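Nusberg maple cutting board claim leaves shoppers with more questions than answers

23 Aug 2021
By Jingyi Lei

Kitchenware seller Oslow says its new line of maple cutting boards will last a household 30 years. The company announced the boards this month in a two-page press release, and they are already on sale at its shop in Nusberg and on its website. Thirty years is a long time to promise on behalf of something that gets cut, scrubbed and left in a puddle by the sink. It is even longer when the seller has been in the cutting board business only since last summer.

The promise is printed in large type on the packaging. The warranty, in much smaller type, runs to 4 pages and covers defects in the glue joints for two years. Warping is left out. So is cracking, if the board has ever been "exposed to standing water or appliance heat," a phrase wide enough to take in most kitchens I have been in.

Asked how the 30-year figure was reached, Oslow said it came from testing done by Zou, the workshop in Plalport that makes the boards. Zou confirmed that it put sample boards through 900 cycles of soaking and drying. It would not say how many boards were used, how long each soak lasted or how many of the samples failed. A spokesman said the results were "very encouraging" and that a summary might be published later. He did not give a date.

Nine hundred soakings sounds like a lot. A family that washes its board once a day would get there in two and a half years. To get from there to 30 takes some faith, or at least a belief that most people wash their cutting boards about once every twelve days. Oslow said the cycles were harsher than normal washing and that the two could not be compared directly. That may be so — but without the test details, a buyer has no way of knowing.

The price does not help. The large board sells for more than double what the hardware store across the street charges for a plain maple board of the same size. Oslow says the extra money pays for better wood and a closer fit between the planks. Both of those matter. Maple is hard and tight-grained, and it holds up well under a knife. But it has held up well for other makers for a long time, and none of the boards on the hardware store shelf comes with a number on the box. 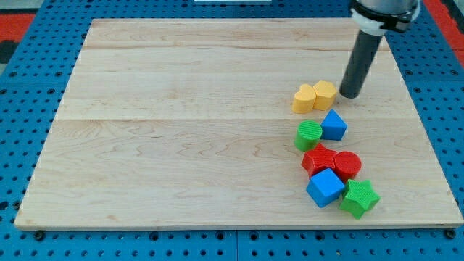

What buyers are being told

Oslow says 1159 boards were sold in the first days of August, most of them online. The company has put that number on its home page, next to a customer comment calling the board "the last one you'll ever buy." The customer had owned it for less than a week.

The shop staff in Nusberg were more careful than the website. One clerk told me to rub in mineral oil every month, stand the board on its edge to dry and keep it out of the dishwasher. It was good advice, and it would apply to any wooden board at any price. None of it was on the front of the box, though a care leaflet is tucked inside under the cardboard.

There is also the matter of what counts as lasting. A wooden board can be sanded down and oiled again many times, and plenty of old ones are still in use. Oslow's release says the 30 years assumes "periodic resurfacing." The company does not offer that service. When asked who does, it suggested a local woodworker.

Returns are accepted for 14 days on unused boards only, so anyone hoping to try one out on a few onions first is out of luck. Oslow said it is looking at whether to change the policy for online orders.

Zou plans a walnut version for the winter, also to be sold through Oslow. The companies have not decided whether it will carry the same claim. The Plalport workshop said testing on the walnut boards has not yet started.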